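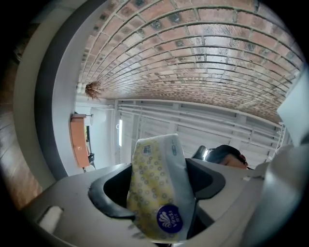

2 min read

About Geradbridge

Geradbridge tests whether machines can do ordinary chores yet. We work from one brick-walled room in Prirkenau and a rented bay at Bustside, where we handle the shop-floor side. Companies send us their systems or their data, and we tell them what the thing can do on a normal day with nobody helping it.

Tiruwork Degefa started the company after years of buying equipment for a packing plant. She had sat through a lot of demonstrations and kept finding that the machine on the stage and the machine on the floor behaved differently. The first September she spent on this full time went into writing a list of chores plain enough that anyone could check the result.

The list now has 29 chores on it. Some are from the home: put a pack of tissues in a drawer, shut the drawer, fold a towel, clear a plate. The rest come from Bustside, such as moving parts from a bin to a tray, peeling a label, or closing a carton that doesn't want to close. As of our last full round, we would leave a machine alone with two of them. It can manage a good share of the others while a person stands by to step in, and we report those separately.

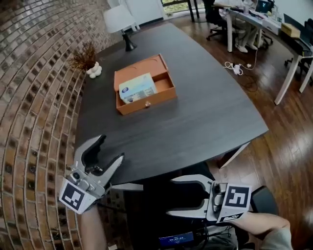 Drawers are a fair example of where things stand. Pulling one open by a small knob is mostly a matter of lining up the grip, and the better systems manage it. Putting something soft inside is harder. The pack bends, or it lands at an angle and sits too high, and then the drawer has to be shut over it. People push the pack down with a knuckle and don't think about it. A machine needs to have learned that from somewhere, so a lot of our week is spent recording people doing chores by hand with grippers.

We keep those recordings in a library called Tefera. Clients can use it for training or just to compare their own attempts against a person's. It includes the fumbled tries, labeled as such. 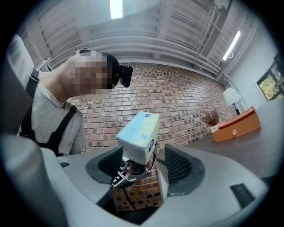 Tissues held in a hand-held gripper, with the lamp and the orange box on the table behind.

Before adding any home chore to the list we asked 49 households what they would hand over first. Laundry and dishes came out ahead. Nobody asked for drawers, but nearly every chore they did name has a drawer or a door somewhere in it, so drawers stayed.

We don't build robots and we don't take a share in companies that do. Clients pay a flat fee for each round of testing - the fee is the same whether the report is good or bad. They see the full scores and can publish them if they publish all of them.

Visits to Prirkenau are by appointment. Bustside is a working site, and you will need closed shoes.

Page last updated 28 June 2024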